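Six weeks with the Prosach kitchen kit

I've been promising this post since November and people keep emailing me for it, so let me get it down while I still remember which parts made me mad and which made me grin like a kid.

Quick background if you're new. I run a small shared test kitchen where we try out robot add-ons for arms that people already own. We don't sell arms. We don't sell add-ons either. Ajith Panicker and I write up what we find, a few labs and small companies pay for the long version, and the short version goes on this blog. Prosach sent nothing for free. We bought the kit out of our own budget, at full price, and waited for it like everyone else.

So what do you get? The Prosach kit is a software package plus a box of bits meant to turn a general-purpose arm into something that can do kitchen chores. There's a set of finger pads, a calibration board, a little controller that sits between your arm and your computer, and a license for what they call the task library. The library has 16 tasks in it when you first install: pick up a ladle, hand over a mug, wipe a surface, move a bottle from one place to another, that sort of thing. You can teach it more by guiding the arm through a motion, and that is the part I want to rave about.

But first, setup. The manual says an afternoon. It took us until nearly 9 at night, and we have done this before. Most of that was the calibration board, which has to sit dead flat, and our counter is butcher block that has seen some things. Ajith ended up shimming it with folded business cards. Once it was flat, calibration went through on the first try and we haven't had to redo it. I'd still like Prosach to put "make sure your counter is flat" on page one. It's on page 31.

The controller box is nice. Small, quiet, gets a bit warm, one cable in and one cable out. I've used two others in this price range and both had fans that sounded like a hair dryer in the next room. You forget this one is there.

Okay, teaching! With the Lebrun package, which we reviewed last spring and liked well enough, you needed a couple of dozen demonstrations before the arm would do anything you'd want to watch. With this one we were getting decent ladle pickups after 6. I didn't believe it, so I wiped the task and had Rekha Venkataraman come in on Wednesday and teach it from zero, with me out of the room so I couldn't coach her. Rekha is a pastry chef and had never touched an arm before. Same result. She was moving the ladle all over the counter to try and trip it up, and then she started throwing in clutter.
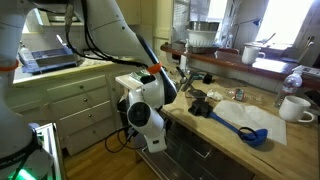

Clutter is where these kits usually fall apart, and I went in expecting the worst. A clean counter is easy. Put a few things near the target and most task libraries get confused about what they're supposed to be grabbing, or they plan a path straight through your coffee. Prosach held up much better than I'd guessed. We logged 107 pickups across the six weeks with all sorts of junk lying around, and what impressed me was how it failed when it did fail. It stops, backs off a little, and waits for you. No dragging, no crushing, no swinging into the nearest cup. I can work next to a system like that.

Long handles are a strong point. Ladles, spatulas, big spoons, all good. It picks a sensible spot to grip and doesn't pinch the very tip, which drove me up the wall with the Lebrun. Mugs are fine if the handle is turned somewhere it can reach. If it isn't, the arm tries to take the mug by the rim, and I'd rather it asked for help.

Clear plastic is the weak spot. I say that about every kit I test, so take it as a complaint about the whole field, but bottles that you can see through still throw it off, particularly in the late morning when the sun comes in hard through our windows. Pull the blinds and it gets better. Prosach support told me an update is coming and wouldn't say when.

Paper towels are funny. The library has a wipe task, and the wipe itself is lovely, smooth and even with good pressure. Picking up the towel in the first place is hit or miss. Flat on the counter, it struggled. Bunch the towel up a bit first and it does great. I've started bunching them without thinking about it, which means the robot has trained me.

Finger pads: they're soft, grippy, and they pick up every crumb in the building. Wash them daily. You get one spare set in the box and I'd order another right away. Ours started to peel at one corner in week four. Support mailed a new pair with no argument and they arrived in three days, so full marks there.

Now the money. The kit is $4000 with the first year of the license included. Renewal is extra, and I wish the price were on their website so you didn't have to email somebody to get it. You keep the tasks you've taught even if you let the license go, which I checked twice because I didn't trust the wording. Manance sells something cheaper that covers simple pick and place, and if that's all you need, go save your cash. It won't learn from being guided by hand, though, and after six weeks of this I don't think I could go back.

A few odds and ends from my notebook:

The app logs you out if you leave it alone for too long. Annoying when your hands are covered in flour.

You can name your tasks whatever you like, and the arm's status line will show the name. Ajith's are all named after cricket fielding positions. I can't find anything.

The pause button in the app has a slight lag. Use the real stop button on your arm, always, and keep it where you can hit it without looking.

The user forum is small but very active. Somebody at Girngate posted a full set of dish rack tasks there for free and they loaded without a hitch. I've been playing with those all week and they're terrific, plates especially.

Would I buy it again? Yep, and I'm bugging Ajith about a second one for the other bench. If you've got an arm sitting around and a patient weekend, I think you'll have a blast with it. If you need something that runs all day with no one in the room, hold off until the clear bottle thing gets sorted.

The long write-up with the full pickup log goes to subscribers next week. If you have a question about a certain object, leave it in the comments and I'll put it on the counter and try it. Someone already asked about whisks. Whisks are a nightmare, more on that soon.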